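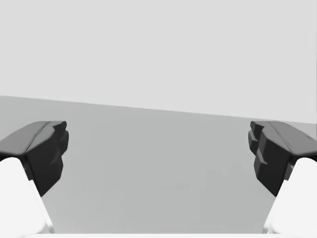 Samlow has put a price on the Zinia, its long-promised handheld game console, and players who have been saving up since last summer can breathe a little easier. The machine will sell for $252 when it reaches stores in August, and the company told us on 15th June that the figure is final and includes the charging dock, which had been rumored as a separate purchase.

Leena Kiiskinen, who has led the Zinia project from its early days in a small office in Seppälä, said the team went back and forth on the dock for months. "We kept picturing somebody opening the box on a birthday and then having to go back to the store," she told us. "I didn't want to be the one who did that to them."

Five games will be ready on launch day, and three of them come from Samlow's own studio. The one we are most looking forward to is Talalville, a gentle town-building game that many of our readers will remember from the demo that went around over the winter — the one with the ferry and the very grumpy baker. Its designer, Arvo Hakala, says the full version has a much bigger map, and that saved towns from the demo will carry over, so please don't delete yours!

The first batch is a modest one, with 4,000 consoles set aside for online orders and the rest going to stores. Samlow hasn't said yet when orders will open, or whether the green model shown last year will be part of the first shipment.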